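Vomport bets on a family feud, again

Vomport has confirmed that its evening serial Clurkeo will return in March with a new lead writer and, if the press notes are to be believed, a "bolder, more honest" second half of the season. Viewers who sat through the first 22 episodes may want to see that before they believe it.

The story picks up with Meera refusing to sign over her share of the Okafor house, while her brother-in-law tells everyone who'll listen that he only ever wanted peace. He has now wanted peace for 7 weeks running, and has used it to justify a forged letter, a broken engagement and one very slow car chase. The new episodes will reveal who wrote the letter. The channel made the same promise before the last break.

Priya Greenberg, who takes over the scripts, said the repeated flashbacks would be cut back and scenes in the family sitting room would "breathe a bit more". She didn't say whether the long silences and triple close-ups would go as well. Those take up a fair share of each half hour, so it seems a reasonable thing to ask.

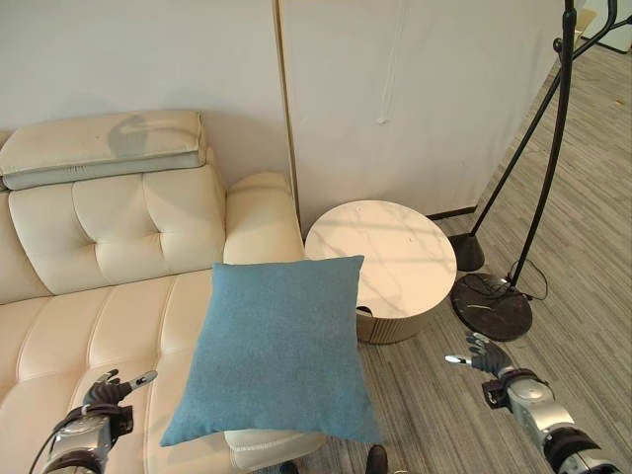 New face, old secret

Si-eun Yang joins the cast as a lawyer from Brisside who arrives with papers that could undo the grandfather's will. Yang is a good actor and deserves better than the last lawyer, who appeared in two episodes, fainted at a wedding and was never mentioned again.

Vomport says the will story will be settled by the end of the season. It also says a further season is being discussed — make of that what you will. There's no word yet on a time slot, though the old one at 7 pm is still listed on the channel's website.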